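**Cart robot loses track of baskets on a shiny floor. Lighting or code?**

Posted by **Theresia Mösli**, 28 April 2021

I'm building a small fetch-and-carry cart in our shared workshop. It's a secondhand mobility base, a hobby arm I named Satine during a more hopeful week, and a cheap camera on a stick. The job is to find a plastic basket on the floor and pick it up by the rim. On my rug at home it manages this. On a glossy floor it lunges at reflections with real conviction. I've trained it on 133 pictures, all taken on the rug, which I now suspect is part of the story. Do I fix the lights or start over?

---

**wuvero_fan**

Get a better camera.

---

**Christos Margaritis**

A better camera will give you sharper reflections.

Your detector has learned "basket on rug." Mine did the same with a workbench, and for most of July it believed every basket came with a vise. Before you touch the code:

- Shoot more pictures on hard, shiny floors, from the height the camera will really sit. I added 43 and it stopped attacking the ceiling lights.
- Include hands, sneakers, tape on the floor and bits of shelving. Tidy pictures make a fussy robot.
- Keep the blurry ones. Your cart will be moving too.
- Lock the exposure. Auto exposure and gloss hate each other.

As for grabbing, go for the rim from both sides if you ever get a second arm. With one arm, put foam on the fingers and lower your standards. Mine drops 5 in 16 and I call it finished.
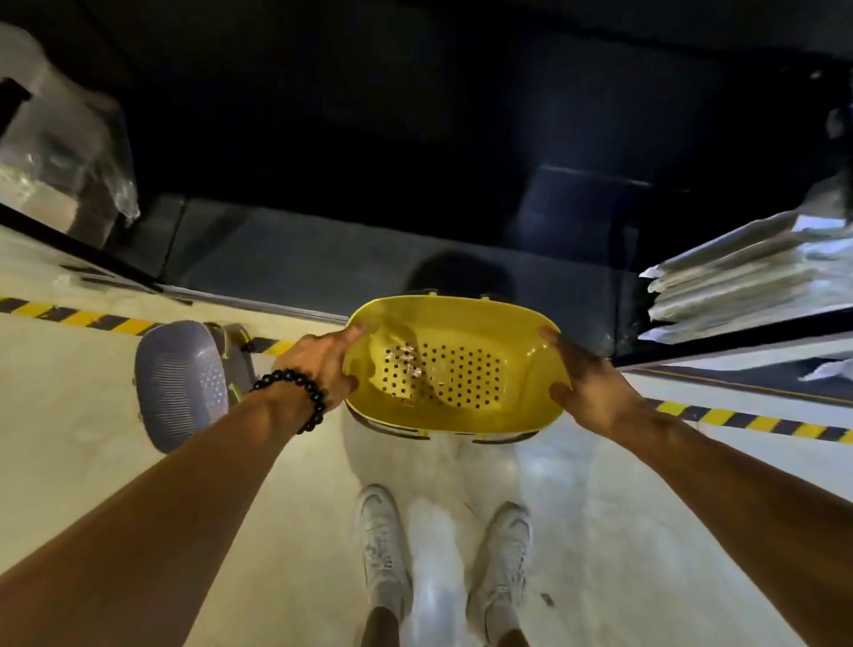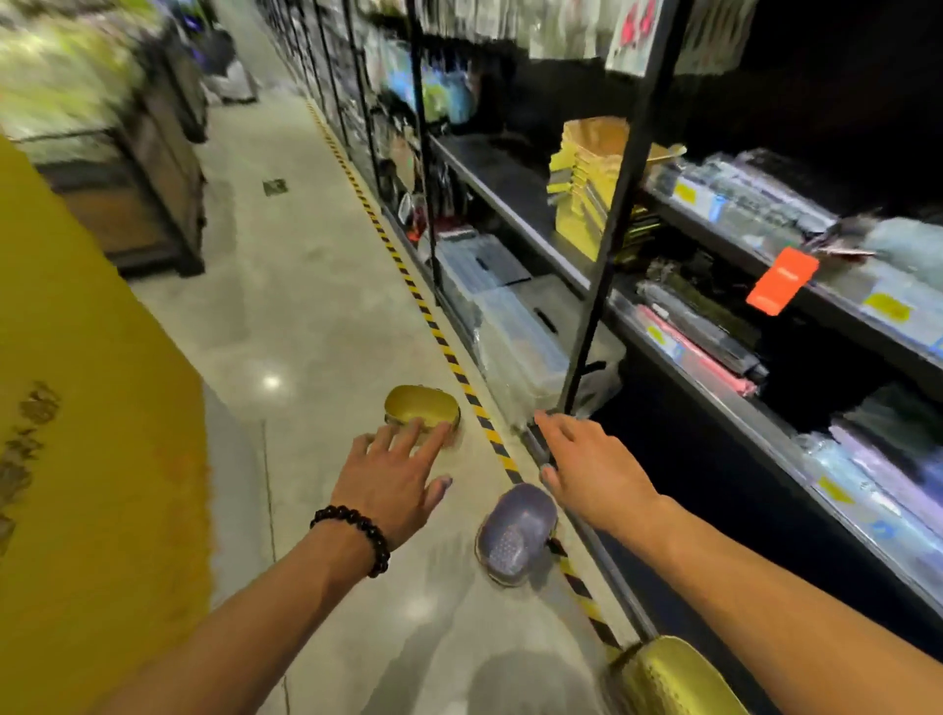
*Baskets and other oval containers, pale glossy floor, hazard tape. Second one has the blur.*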